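Packers and sorters wanted, Prokville exchange store

Posted 3/2/23. Temporary, part-time, paid. Possible extension if we are all still speaking to one another.

Flino runs a swap-and-send service for small household bits. People post us the things they no longer want, we put them into parcels with other things, and we post them to people who believe they do want them. Between those two events somebody has to put a great many odds and ends into clear zip bags. We would like that somebody to be you.

The job

You will stand at a wooden table. Things will come to you: cloths, hats without partners, gloves likewise, small hard objects whose purpose is known only to their previous owners. You will pick a bag, get it open, put the thing in, close the zip, and set the bag in a yellow bin. Then you will do it again. A full shift comes to 200 bags, and the person who does them all is allowed to choose the radio station until the next shift, a privilege that has caused more trouble than the pay.

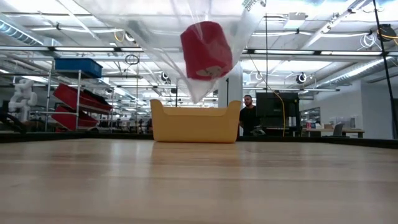 We are not looking for speed on the first day. Speed on the first day usually means a zip that is closed at one end and merely optimistic at the other. Mattes Teuber trains all new starters and will ask you to hold every bag up by the top and give it a small shake. If anything falls out, you have learned something. If nothing falls out, he will ask you to shake it again.

The other half of the work is unpacking. Returned bags have to be opened and emptied, the contents looked over, and the bag smoothed flat and kept if it is fit for another trip. We get through 400 bags in a working week and would like to buy fewer of them. Bags with split seams go in the recycling sack. Bags with a stiff zip go to Torben Thiele, who enjoys them.

What we need from you

Reasonable patience with thin plastic. Anyone who has stood in a supermarket trying to part the sides of a fruit bag will know the feeling, and should picture it lasting until lunch.

The ability to fold knitted things so that they lie flat. Wool pushes back. A folded cloth will sit nicely until the moment the zip is nearly shut, and then a corner comes out to see what is going on. We teach a fold in thirds with the loose edge facing down, and we will not pretend it works every time.

A willingness to stand for most of the shift. There are stools, but the table was built for tall people and the stools were bought for short ones.

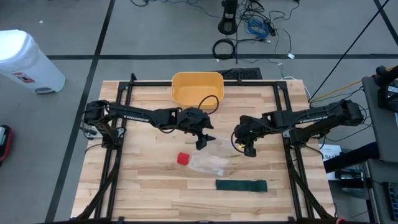

Nele Frerichs would like it added that the bag is never the hard part, that the hard part is deciding whether two small things may share one, and that anybody applying should have an opinion on this and be ready to give it up by mid-morning. We have added it.

You do not need experience. You do not need your own tools, although last December's intake brought their own cushions to stand on and were widely envied. English or German will do for the workroom, and a mixture of the two is what you will mostly hear.

Hours and pay

Shifts are four hours, mornings or afternoons. The pay is 80 a shift, with a paid break in the middle. Tea is free. Biscuits are free in theory and depend on who was on the shift before yours.

The contract runs for 7 weeks. We ask for at least three shifts a week, on days agreed in advance with Henrike Ostermann, whose wall chart is final.
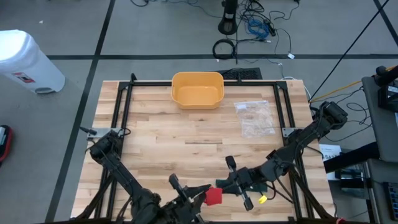

Do I have to empty a bag before I can put something else in it? Every time, and turn it upside down over the table as well, as small things like to hide in the bottom corners.

Where to find us

The workroom is on the ground floor of the old Kettler building on the Fovberg side of Prokville. Use the yard entrance. The front door has a handle and a bell, and neither is connected to anything. There is level access from the yard, a lift we do not need, and a rack for bicycles.

Wear something you can move in, with sleeves that stay up. Long cuffs get zipped into bags more often than you might think.

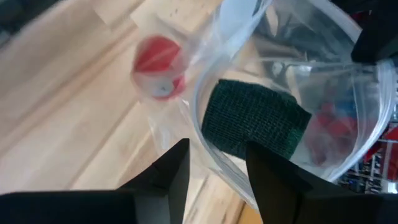

How to apply

Write a few lines to Wai-kit Su at the Flino office, or drop a note through the yard letterbox. Tell us which shifts you can do and when you could start. A CV is welcome, though we shall mainly be reading it to see whether you can fit yourself on one page.

Everyone we like the sound of will be asked in for a paid trial hour at the table. Bring reading glasses if you use them. We reply to all applications, including the one we get each time offering to sell us bags.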